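Flurell Room Humidifier
Section 4: Placement and First Fill
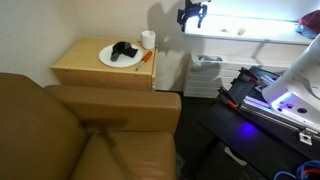

Fig. 4-1. Side table in a room corner, behind an armchair.

4.1 Choosing a location

The unit needs a firm, level surface at least 2 feet above the floor. Mist released lower than this settles on carpet and flooring before it can mix with room air.

1. Select a table, shelf or cabinet that does not rock when pressed at the corners.
2. Leave 12 inches of open space between the mist outlet and the nearest wall. In a corner, measure to both walls.
3. Keep the unit out of direct sunlight and away from radiators, floor registers and fan heaters.
4. Turn the mist outlet toward the open part of the room. It must not face upholstery, curtains, books or electrical equipment.
5. Confirm that the power cord reaches the wall outlet with slack. Do not use an extension cord.

CAUTION: Leather and unsealed wood can be marked by standing moisture. Place the supplied drip mat under the unit on any wood surface and check beneath it daily during the first week.

NOTE: The humidity sensor is on the rear of the base. If it is blocked, the reading on the display will be higher than the true room value and the unit will shut off early.

4.2 Unpacking the tank

1. Lift the tank straight up by the handle. Remove the foam ring from the base and the tape from the float.
2. Unscrew the tank cap counterclockwise. Check that the gray gasket is seated in the cap groove.
3. Rinse the tank with cool tap water and empty it. Do not use soap on the first rinse.
4. Wipe the base with a damp cloth. Do not hold the base under running water.

4.3 Filling

1. Fill the tank with cool, clean water to the MAX line. Full capacity is 158 fluid ounces.
2. Replace the cap and tighten by hand until it stops.
3. Turn the tank upright over a sink and hold it for a few seconds. If water drips from the cap, remove it, reseat the gasket and repeat step 2.
4. Lower the tank onto the base. Water will run into the reservoir and bubbles will rise in the tank.
5. Wait two minutes before switching on.

WARNING: Do not add essential oils, vinegar or water treatment products to the tank during operation. Oils will crack the float housing. Damage of this kind is not covered by the warranty.

In hard water areas, use distilled water or fit the Cerow mineral cartridge (sold separately). Replace the cartridge after 696 hours of operation or when white dust appears on nearby surfaces, whichever comes first.

4.4 First run

1. Plug in the unit. The display shows two dashes, then the current room humidity.
2. Press MODE until AUTO is lit.
3. Set the target with the + and - keys. The factory setting is 45 percent. The maximum is 54 percent.
4. Close doors and windows and allow the unit to run for three hours before changing the target.

A faint plastic odor on the first run is normal. If it persists after the second tank, see Section 7, Troubleshooting.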